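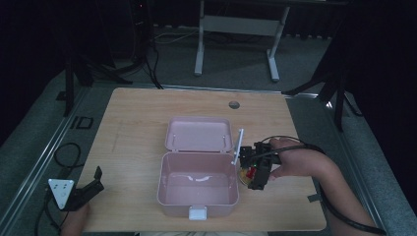
Cómo organizar las comidas de la semana para llevar al trabajo

Comer fuera cinco días seguidos sale caro y, si la oficina está lejos de todo, también quita tiempo. Esta guía explica cómo preparar en una sola tarde la comida de lunes a viernes, qué platos aguantan bien en la nevera y cuáles conviene congelar. Está pensada para una persona. Si sois dos, basta con doblar las cantidades, pero haced el arroz en dos tandas.

Antes de empezar

Mira qué hay en casa y haz la lista después. Parece obvio, pero la mayoría de las compras repetidas salen de ahí. Yo anoto primero lo que caduca pronto y monto los platos alrededor de eso. Para una semana suelo necesitar dos fuentes de proteína, un cereal, una legumbre y cuatro verduras, de las que al menos dos se puedan comer crudas.

Comprueba también los recipientes. Las tapas deben cerrar sin forzarlas, y los que vayan al microondas tienen que indicarlo en la base. Los de cierre con pestaña van bien para platos secos; para guisos con caldo prefiero los de rosca.

Paso 1. Poner en marcha lo lento

Enciende el horno a 200 grados. Corta calabacín, zanahoria y cebolla en trozos parecidos, añade aceite y sal y extiéndelo todo en una bandeja sin amontonar. Tardará entre 35 y 40 minutos. Mientras tanto, pon a cocer las lentejas – las pequeñas no necesitan remojo – con una hoja de laurel y sin sal hasta el final.

Paso 2. El cereal

Para cinco raciones cuezo 287 gramos de arroz integral. La cifra viene de pesar lo que comía de verdad durante un mes y hacer la media, así que ajústala a tu caso. En cuanto esté hecho, escúrrelo y extiéndelo en una fuente plana para que pierda temperatura deprisa. El arroz cocido no debe quedarse horas en la encimera.

Paso 3. La proteína

El pollo lo hago a la plancha, en filetes de 110 gramos, y lo corto cuando ha reposado. Los huevos duros se guardan con cáscara y se pelan el mismo día. El pescado lo dejo fuera de este sistema, recalentado pierde mucho y el resto de la oficina no tiene la culpa.
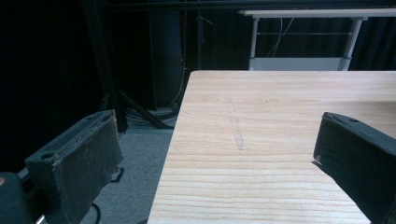 Paso 4. Repartir

Reparte primero el cereal, luego la legumbre y al final la verdura asada. Las salsas van siempre aparte, en un bote pequeño. Lo mismo vale para el tomate crudo y el pepino, que sueltan agua y estropean lo que tienen debajo. No cierres los recipientes con la comida muy caliente, pero tampoco esperes más de lo necesario para meterlos en la nevera.

Las raciones de lunes, martes y miércoles van a la nevera. Las de jueves y viernes, al congelador, y se pasan a la nevera la noche anterior. La lechuga y los huevos duros no se congelan.

Paso 5. Etiquetar

Un trozo de cinta de carrocero y un rotulador son suficientes. Escribe el plato y el día en que lo cocinaste. Pon la etiqueta en el lateral, no en la tapa: las tapas se intercambian al lavar y acaban donde no deben.

Para el transporte

Si el trayecto es largo o hace calor, usa una bolsa isotérmica con un acumulador de frío. En cuanto llegues, a la nevera. Al recalentar, abre un poco la tapa, remueve a mitad de tiempo y comprueba que el centro quema.

Limpieza

Los restos de tomate y cúrcuma manchan el plástico. Aclara el recipiente con agua fría nada más terminar y lávalo en casa con agua caliente. Si queda olor, déjalo una noche con agua y una cucharada de bicarbonato, abierto, y sécalo bien antes de volver a guardarlo.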